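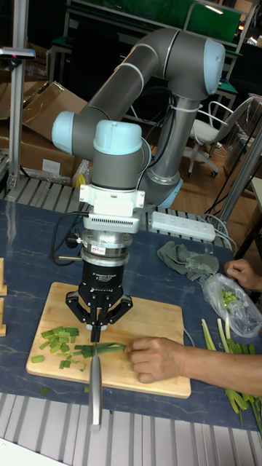 Sixteen jars and a very sore thumb

I said I'd never pickle anything again after the Great Beetroot Disaster (there is still a pink patch on the kitchen ceiling and I've stopped looking up), and yet I spent most of Thursday up to my elbows in vinegar. It's my own fault. I went to the market in Herkville for a loaf of bread and a card for my aunt, and I came home with two carrier bags of little bumpy cucumbers, a bunch of dill the size of a bridal bouquet and no card.

The man on the veg stall saw me coming, I think. It was the end of the morning and he was knocking the price down every time I looked at anything, and I'm hopeless with a bargain. They're lovely cucumbers though! Really firm, no soft ends, and small enough to stand upright in a jar if you're bossy with them.

So I rang Recep Bozkurt, because his pickles are the best I've ever eaten and I've been pestering him for the recipe for years. He doesn't have one. He has a sort of mood. "Salty like the sea but not like a bad sea," he told me, and then he had to go and let the dog out. I did get a few things out of him when he rang back. Salt first, always, and leave them overnight. Garlic whole, not sliced. A few dried chickpeas in the bottom of the jar, which he swears by and can't explain (his mother did it and so did hers). And no sugar, he was very firm about that, I could hear him wagging his finger.

I put a bit of sugar in three of them. Sorry Recep.

The chopping board took the worst of it, what with the garlic and the chillies and half a cauliflower I'd found at the back of the fridge and thought might as well join in. I don't know why I bothered scrubbing it in between. Everything in the house smells of dill now. My pillow smells of dill. I sliced the carrots on the slant so they'd look nice against the glass, and managed to take a neat little slice off my thumb as well, and if you have never got warm brine in a cut I'd recommend keeping it that way. I had to walk round the garden for a bit.

Then I ran out of lids. I had plenty of jars, I hoard jars, there's a whole shelf of them under the stairs, but lids seem to go wherever teaspoons go. I ended up driving out to Akgül, the big hardware place past the roundabout, ten minutes before they shut. They only sell them in bags, and the woman on the till asked if I'd like the catering box instead, which has 1,000 in it. I did think about it for a second longer than I should have. I came away with the small bag and a new funnel.

Final score was 16 jars, and they cost me £19 all in if you don't count the petrol or the funnel, and I'm not counting the funnel because I needed one anyway. Twelve cucumber, three mixed with the naughty sugar, and one very tall one that's all cauliflower because I'd lost interest in being tidy by then. They're lined up in the cupboard under the stairs where it's nice and dark, and I've been in to look at them more often than is normal. One has gone a bit cloudy, but Recep says cloudy is fine and it's fluffy you want to worry about.

I'm supposed to leave them for three weeks. I've already had one out of the tall jar and it tasted of salty cauliflower, so I shall try to be patient with the rest.

If anyone local would like a jar, let me know, and if you've got any of my old jam jars sitting about at home, please can I have them back, with the lids on this time. I've still got the small box of green tomatoes to sort out and I've seen a recipe with mustard seeds that I quite fancy. Oh, and I still need to get that card. Her birthday's on Saturday!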